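Giving up the big weekly shop

26 July 2021

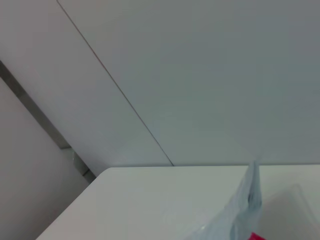 So I've been doing it since May, and I think I can say it's stuck. No more big weekly shop! I used to do the whole thing in one go, up and down every aisle with a list as long as my arm, and then spend the evening cross and hungry in a kitchen full of food (and usually ordering a curry anyway).

What set me off was clearing out the freezer. I found 5 half-bags of peas. Five! Plus a loaf I must have bought for visitors last year, and something in a tub labelled "sauce?" in my own handwriting. I ate the peas for what felt like forever. The sauce went in the bin.

Now I walk down to Herrero, the greengrocer on the corner past the church, every couple of days and buy what I fancy for the next two dinners. It's a nineteen minute walk if I go the long way by the allotments, and I nearly always go the long way. My neighbour Li-hua Huang has shopped like this for years and she was very nice about me discovering it as though I'd invented it.

The good bits first. I eat far more greens, as they haven't had time to go slimy. I've learnt what's in season just by seeing what's piled up by the door - broad beans a few weeks ago, now it's all courgettes and those flat peaches. I had a go at stuffing the courgettes with rice and lemon and a bit of feta and would do that again, though I'd salt them longer next time. And I chat to people! I'd missed that more than I realised.

The less good bits. It's dearer for tins and washing powder and so on, no getting round it, so I still do a trip to the big supermarket once a month for the heavy stuff. Rain is a pain. Last week I got all the way there and had forgotten my purse, and had to trudge home again with nothing, in the wet, for the sake of two onions.

I tried keeping track of the spending and gave up after 31 days, but for that stretch I was a bit under what I used to spend, mostly from not throwing things out. My mum, who never owned a freezer until she was fifty, finds all this very funny.

Anyway, tonight it's new potatoes, the last of the beans and an egg on top. If anyone has a good way with kohlrabi please put it in the comments. I bought one as it looked so cheerful and it's been glaring at me from the fruit bowl ever since.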